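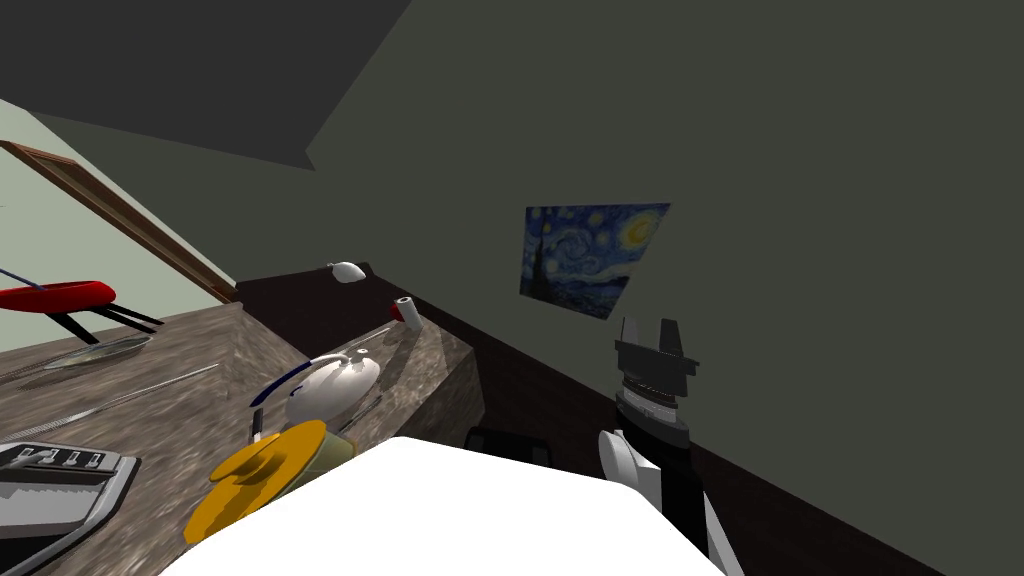
Totholm de Givilora: mi opinión después de 40 tareas de cocina

Llevo dos semanas trasteando con Totholm, el paquete de cocinas simuladas que vende Givilora para probar brazos robóticos antes de acercarlos a una encimera de verdad, y ya tengo una opinión bastante formada. Resumen para impacientes: me gusta, lo voy a renovar, y la documentación me ha hecho sufrir.

Qué trae. La licencia básica incluye 14 cocinas y 40 tareas ya montadas (coger la lata, mover el hervidor por el asa, apartar un plato, ese estilo). Se instala en una tarde si tienes los drivers al día. Yo no los tenía, así que fueron dos.

Lo que más me ha convencido son los objetos cotidianos. Un hervidor blanco con el asa azul te obliga a pensar por dónde entra la pinza, y los utensilios finos tumbados sobre el mármol son una pesadilla preciosa: mi política los ignoraba con una tranquilidad pasmosa. También se agradece que las cocinas tengan vida, con su tostadora y hasta La noche estrellada colgada en la pared — mi pareja quiere ahora una igual encima del fregadero.

La cámara se puede colocar donde quieras e inclinarla a lo bruto. Al principio me pareció un capricho, pero entrené con vistas torcidas y el modelo dejó de perderse cada vez que yo movía el soporte en el taller.

Lo que menos: el contacto entre los dedos de la pinza y las piezas planas. Con los platos he tenido que bajar el paso de simulación y entonces todo va a pedales. Escribí a soporte y me contestó Iona Imrie en menos de un día con un ajuste de fricción que lo mejora bastante, aunque no lo arregla del todo. Y el manual, por favor, ¡que alguien le ponga un índice!

Probé antes Trasside, que es más rápido, pero sus cocinas son cuatro cubos grises y se me quedó corto enseguida.

La prueba gratuita dura 30 días y no pide tarjeta. Si vais a probarlo, empezad por las tareas de la lata y dejad los cubiertos para cuando tengáis paciencia.

Actualizado el 2 de noviembre de 2023: ya funciona la exportación de trayectorias, que en mi primera instalación se colgaba.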